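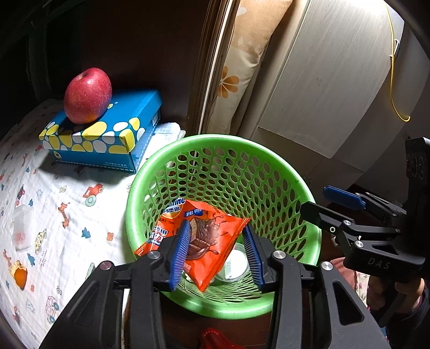 Page 21

Keeping Snacks Crisp in August

Humid air gets into an open bag fast. Squeeze out the air, fold the top over twice and clip it. A wooden clothespin holds as well as a store-bought clip.

Chocolate-coated cookies should stay below 70 degrees. Move them off any shelf over the stove or dishwasher. White streaks on the coating are harmless.

Crackers that have gone soft can be spread on a baking sheet and heated at 300 for 4 minutes. Let them cool before putting them away.

Stand small bags upright in a basket, oldest in front. Wash plastic baskets in warm soapy water and dry them well.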